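Betriebsschließung: Ist die Kündigung ohne Sozialplan wirksam?

Gitau Swai
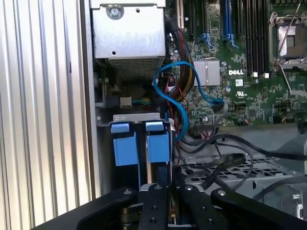 Mein Arbeitgeber (Voltell, 50 Beschäftigte, mit Betriebsrat) schließt im Juli das Werk. Die Kündigung liegt vor, ein Sozialplan nicht. Ist sie deshalb unwirksam? Betriebszugehörigkeit: fast 12 Jahre.

Mwanahawa Khaemba

Nein. Der fehlende Sozialplan allein macht die Kündigung nicht unwirksam. Zu prüfen sind Anhörung des Betriebsrats, Massenentlassungsanzeige und Kündigungsfrist. Klagefrist: 3 Wochen ab Zugang – unbedingt einhalten. Den Sozialplan kann der Betriebsrat über die Einigungsstelle erzwingen, auch nachträglich.

Kipchumba Waweru

War bei uns genauso, Abfindung kam später. Geh zur Gewerkschaft.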